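Ertuğrul Ersoy hears a bell before he sees it. Halfway up the tower stairs at Estcombe he stops, one hand on the rope rail, and holds up a finger. "There! That's the tenor, and she's still humming from the last pull. Isn't that something?"

Ersoy has been ringing for 14 years, and he talks about it the way other people talk about a band they saw before anyone else did. He came to it by accident. He had moved to town for work, his apartment faced the church, and one practice night he crossed the street to find out who was making all that noise.

"They gave me a rope within ten minutes," he says. "Well, they gave me half a rope, and a very patient woman named Mrs. Tyagi held the other half. I was terrible. I went home grinning like a kid."

The oldest bell in the tower dates from 1827 and has a chip on the lip that Ersoy swears you can hear on a cold day. The other ringers don't agree with him - they've argued about it for years, mostly over pie.
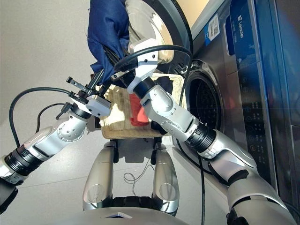

What he loves most is that you can't do it alone. Each person has one bell and one note, and the order keeps changing, so you have to listen to everybody else the whole time. "You stop thinking about your day," he says. "You can't worry about your taxes and ring number 3. I've tried, and I crashed the whole row."

He rings at Winonness too, every other week, where the bells are lighter and much faster. "It's like getting off a truck and onto a bicycle. My arms don't know what to do with themselves!"

In May the Estcombe ringers are going up to Skumerow for a full peal, their first in a long while. They've been practicing 2 evenings a week, and Ersoy has the method written out on a card taped inside his kitchen cupboard.

"My wife knows it by heart now and she's never touched a rope," he says. "I keep telling her to come up and try. Anybody can come up and try. Wear flat shoes, and leave your scarf downstairs."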